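Setting Up a Small Snack Corner (and Keeping It Tidy)

Oct 20, 2021

I have wanted a snack corner since we moved in, and last month I finally stopped measuring and just did it. My kitchen is the narrow sort where one person opening the refrigerator means everybody else has to back out into the hall, so moving the drinks and the little stuff somewhere else has been wonderful! A few of you asked how I did it after I mentioned it in the comments under the pantry post, so I've written up everything I can remember, including the parts I had to do twice.

Pick the table first

I started with the fridge and that was a mistake. I measured the fridge, ordered it, and then spent two weekends looking for something to stand it on. Do it the other way. You want a table that doesn't rock, and you want to push on it from the side as well as from the top. My friend Kavitha Kurup gave me her old plant stand and it held the weight fine, but every time I opened the door the whole thing leaned toward me like it wanted a hug.

A round table is kinder in a tight spot (no corners at hip height, and I bruise like a peach), but remember that a square fridge on a round top uses up more of it than you think. Cut a piece of cardboard to the size of the fridge base and lay it on the table before you buy anything. If the feet land anywhere near the rim, keep looking.

Give the fridge some air

Read the booklet for how much room yours wants at the back and sides. Mine was shoved right against the wall for the first week and it hummed all night. I pulled it forward a hand's width and it quieted down. Keep the vents clear too - no dish towels draped over the back, and yes, I'm talking to myself here.

Let it run empty for a while before you load it. I put mine on after supper and filled it the next morning.

Glass doors are lovely and they tell on you

I adore a glass door. You can see there's no seltzer left without opening anything, and that saves a lot of standing around with the door open. But you also see every fingerprint and every half-eaten yogurt. I wipe mine with a barely damp microfiber cloth and then a dry one, top to bottom, and I do it in the evening with the lamp on, when the smears show up best. Skip the spray. It runs down into the door seal and then you're in there with a cotton swab.

For wire shelves, cut a thin plastic placemat to fit the lowest one only. Small jars stand up straight on it and drips have somewhere to land. I tried lining all the shelves and the top got too warm and the bottom froze a lettuce, so now the others stay bare.

Use a plate as a tray

My favorite trick in the whole corner. Instead of loading the snack shelf one thing at a time, put what you want together on a white plate and carry the plate over. Bright things look cheerful on white, even if all you've got is one yellow thing sitting slantwise across it. Paper plates are fine for this, by the way, as long as you keep the load light and support it from underneath.
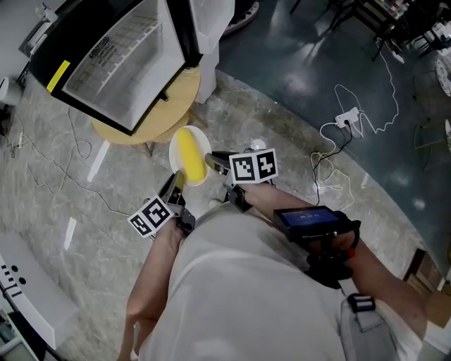

Keep a landing spot

Leave a bit of table free next to the fridge if you possibly can. You need somewhere to set a carton down while you shift things around inside. I lost a full jar of pickles to the floor before I learned this, and the rug still smells like dill when it rains.

If your table is too small, check what's nearby. The top of a cabinet works, or a stool you can pull up. Ingeborg Stöckli, who lives below me, hangs a wall basket beside hers and drops the napkins and bottle opener in it, so the whole tabletop stays free.

Mind the floor, too

Shoes end up everywhere in our house, and the walk between the counter and the snack corner is exactly where people kick them off. I put a boot tray by the door and it has helped (my husband's sneakers have not read the memo). Run the cord along the wall and behind the table legs, and hold it down with those stick-on clips. Warm the wall side with a hair dryer for a few seconds if you ever want to take one off without losing paint.

The play food problem

If you have little ones, toy groceries are going to wander into the real ones. I once packed my daughter a lunch with a rubber carrot in it. Now the play food has its own bin on the floor, and it gets a bath once a month in warm water with a squirt of dish soap. Anything with bumps or ridges needs a soft toothbrush. Dry it all the way before it goes back in the bin, and squeeze the hollow ones out over the sink.

What I'd change

I'd buy a second shelf thermometer, and I'd leave the stickers off the glass, as they took me some 38 minutes and most of a jar of peanut butter to remove. I'd also write the date on opened things with a grease pencil from the start. In December I plan to clear the bottom shelf for cookie dough, so if you have a good way to stack logs of dough without flattening them, please leave it in the comments!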